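Review: Plurnach, six months on the bench

I've been meaning to write up Plurnach since August, and a wet Tuesday has finally given me the excuse. For anyone who hasn't come across it, Plurnach is a training method (and the code that goes with it) for teaching two-armed robots fiddly assembly jobs from human demonstrations. The idea is that you only ask people for fresh demonstrations at the spots where the robot dithers, so nobody spends their whole afternoon repeating the easy bits.

I'll admit I was a bit of a sceptic. We'd been using Fledetti before this, and Fledetti is lovely to live with — sensible defaults, a cheerful manual — but it was hungry. It wanted 200 demonstrations before it would behave itself on our desktop computer task, which meant a lot of sore shoulders and a lot of tea. Plurnach got to the same place with 80, and I was so chuffed that I ran the whole comparison again to be sure!

The best part is how it handles the last little bit of travel. A memory module has to line up with its slot before you push, and a processor really doesn't forgive a clumsy approach, so slowing down near contact matters more than anything clever you do on the way over. Plurnach seems to pick that up by itself. I do like a fixture plate that holds every part in its own spot, and the method rewards you for that kind of tidiness. 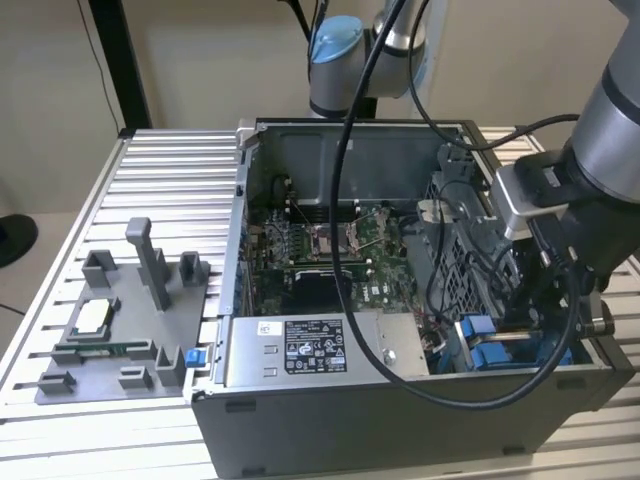
Now for the grumbles. Cables are still its weak point, and if one drapes across the board in a way it hasn't met before, the policy can hesitate for ages. Training took 13 hours on our machine, compared with six for Fledetti, and the settings file is laid out like somebody's junk drawer. The Shukla add-on helps with the colour calibration, though I had to hunt through the forum to find out how to switch it on.

Would I recommend it? Yes, quite warmly, if your demonstrators' time is what you're short of. If you have plenty of demos already, stay with Fledetti for now. I'm trying Ornero next and will report back once I've got it installed.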